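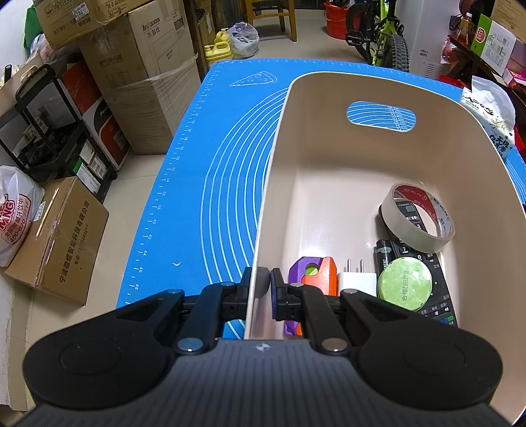 The hand-held gripper closed on the near wall of a storage bin, with a remote control, a torch and a roll of tape among the things inside.

The Clestden robotics club meets after lessons, and for most of this term it has been picking things up and putting them down again. Members take turns with a gripper held in the hand, carry out a short household job with it, and save the recording. By June they want 2000 recordings good enough to train a small arm. At the last check they had 3963 saved, and a good many of those will be thrown away.

"Saving one is easy," says Uthai Sombatkul, who runs the club and teaches design and technology at the college. "Saving one you'd want a machine to copy is slower work."

The project is called Larkance, after a name one of the first members wrote on a box lid. It began as an entry for the Prasertsri Cup, a student contest in which teams must get an arm to tidy a table it has not seen before. Clestden entered once before with an arm that followed fixed positions. It did well on its own table and badly on the judges' table, where everything stood a hand's width to the left. The team came home with a score of zero in the second round and a long list of notes.

This time they decided to collect examples in ordinary rooms, with ordinary clutter. The tasks are written on cards. One says to move a bin from the left of the mat to the right. Another says to take out a single object and set it down without knocking the rest. The bin jobs are unpopular. A full bin pulls down on one side when it is held by a single wall, and the fingers have to go on square, one inside and one outside, before anyone lifts.

New members start with an empty bin and do it until the movement is smooth. After that the contents go in. They are whatever comes to hand: a charger, a toy piece, a television remote. The mixture is changed between sets, and so is the place where the bin starts, which is read off the centimetre marks on the mat and written in the log.

The log matters more than the members expected. In the first weeks they named files by hand, and two people used the same numbers for a whole afternoon. Sorting that out took longer than the recording had. Now a short program written by the older students gives out the names, and it will not start a new recording until the last one has been marked keep or reject.

Rejects come in several kinds. The commonest is hesitation, where the hand stops above the object while its owner thinks. Next is speed. A fast grab looks fine to a person but leaves too few useful moments for training. Uthai asks for a pace he describes as "carrying soup", and the phrase has stuck.

The arm itself lives in a cupboard and comes out once a fortnight. It is a second-hand Plurkari, paid for with a grant of £500 from the college and another £500 raised at a repair day, when members mended lamps and toasters for people in the town. Trained on the earliest recordings, it reached for the bin and closed its fingers a little short. With more examples it began to get hold of the rim — though it still lets go too early when the bin is heavy.

The students disagree on what to do about that. Some want more recordings with heavier loads. Others think the fingertips are the trouble and would like to try softer pads. Both groups have been given two weeks and the same set of test cards, and the results will decide what the club takes to the contest.

Membership is open to any student at the college, and no programming is needed to join. Sessions start at 3.45 p.m. in the design block. Bring something small that you don't mind having dropped.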